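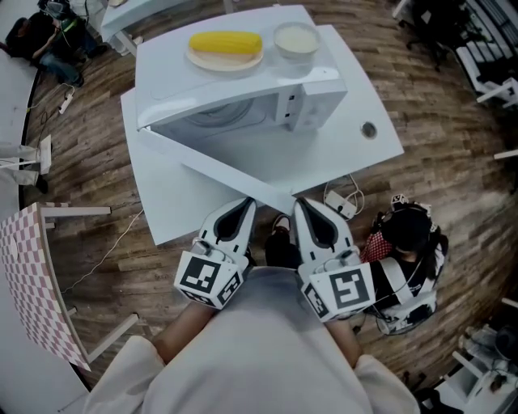 Club diary, November 2024

Microwave day. We have moved on from stacking cups, and Grażyna Pietrzak wants the whole of the kitchen job recorded before the end of term: open the door, plate in, door shut, then the same with the bowl. I had the grippers for the first half of the afternoon. The corn and the bowl wait on top of the microwave until their turn, which means reaching up and then down again with the door hanging open in front of you.

The door is the hard part. If I pull with the right hand I end up standing too close and the left has no room to get past. I tried stepping back as I pulled and that was better, though I then had to mind the cables. Grażyna says to keep the square markers where they can be seen and not to turn my wrists in so much. I do this every time with the bowl.

Our count stood at 174 good runs when we packed up. The target is 700 by March, when we go to Skullton for the student meet. The Roltusside team have put 1511 on their page, but theirs are all drawers, and a drawer only goes in and out.

Spent a long while on the floor afterwards sorting leads. Two of us had plugged into the same power strip and then both blamed the other one. I have put tape on mine.

Poser, our program for working out where the hands are, lost the left gripper in 2 of my runs. Both times I was turning away from the table. Petridis is the arm that will have to copy all this, and it can't step back the way I do, so I may have to learn to do the door standing still – I asked and got a maybe.

Arms ache. Next time I'm on labelling, and I need to bring the long charger and the form for the Skullton coach.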